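Home and Garment Care
Unit 5: Storing Clothes Between Seasons
Course notes, I. Després

Readings for this unit: Fraser, chapters on fibers and on insect damage. Bring your fiber chart from Unit 2.

1. Why stored clothes go bad

Most damage to stored clothing comes from four sources: insects, moisture, light and strain. Insects get the most attention, but in the homes we surveyed for the Skemisov project, strain from poor hanging was the more common complaint. Shoulders stretch, collars fold over and set that way, and heavy knits grow longer.

Clothes moths and carpet beetles eat animal fibers: wool, silk, fur, feathers. They will also chew through a cotton or synthetic cloth if it holds food or skin oil. The adult moth does not eat. The larva does the damage. A female lays up to 100 eggs, and they hatch faster in a heated room.

2. Before storage

Clean everything, including items worn only once. Stains you can't see in spring, such as sugar or white wine, turn yellow by August. Empty the pockets. Close zippers and hooks so that they don't catch on other fabric. Mend small tears now, as a weak seam gets worse under its own weight.

Let the garment dry fully. Padded coats take longer than they feel like they do. Press the filling between your fingers at the hem and cuffs. If it feels cool, leave it out another day.

3. Fold or hang

Fold: sweaters, knit dresses, anything cut on the bias, beaded items.
Hang: coats, lined jackets, tailored pants, shirts.

Use a hanger that reaches close to the shoulder seam and stops short of it. Leave space between garments so air can move. For a piece over 5 pounds, use a wide hanger or lay it flat in a box. Plastic dry cleaning bags come off before storage. Cotton covers are fine.

4. The storage space

Aim for a cool, dark, dry place. Attics are too hot and most basements are too damp. An inside wall is better than an outside one. Vacuum the floor and corners of the closet before anything goes in, and wipe the shelves.

Cedar loses its smell over time and should be sanded lightly. It does not kill an infestation that is already there. Mothballs do, in a sealed container, but follow the label and keep them away from children and pets.

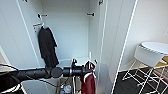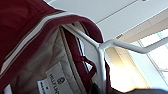 For next class

Pick one closet at home and write 15 lines on what is stored in it, how, and what you would change. Note the fiber content from each label. If a label is missing, say so and give your best guess with a reason.

Review the Zisota handout on lining fabrics. We will use it when we cover quilted and padded garments in Unit 6.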